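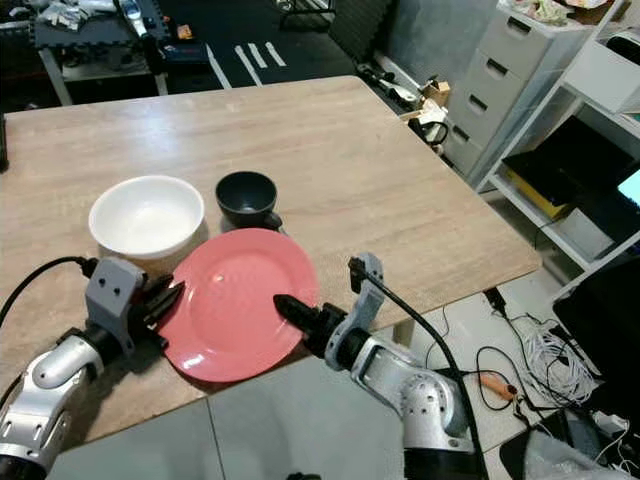

I spent most of January teaching a pair of robot arms to handle dishes, and I'm still grinning about it. The way it works is that I hold a controller in each hand, the arms copy me, and every run gets saved so the model can learn from it later. I figured bowls would be the hard part. Nope, it was plates! The pink one is flat and wide with a raised rim, so the rim is all the grippers have to grab, and I had to learn to come in low and slow from the side.

Érica Amaral got me into this. She runs the Drundorard meetups and has far steadier hands than I do - her first 40 runs were cleaner than my last 40. 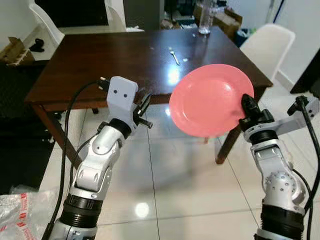 Her big tip was to stop watching my own hands. Look at the grippers, breathe, and let your wrists catch up (easier after lunch than at 8 in the morning, I promise).

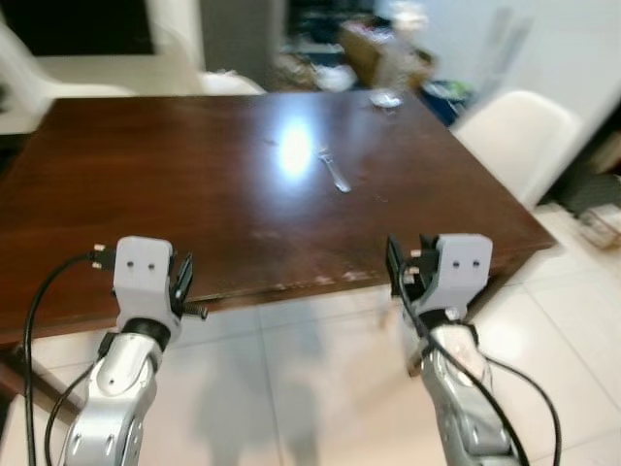 We named the project Plillance, and the goal is 200 good runs before we train anything. Forks are my current obsession. A silver fork on a glossy dark tabletop, with the overhead light glaring right beside it, is a tough target when you're steering from a screen, and lying at a diagonal it makes you turn the wrist before you even start down. I threw out 28 runs just for bad wrist angles, and I'd happily do them all again.

I also go back through the wrist camera footage at night, mostly to see how wide I opened the fingers before each reach.

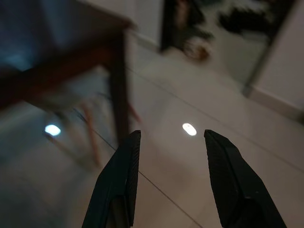

Next up: cups

Érica wants to try handing things from one arm to the other. I've already cleared my evenings!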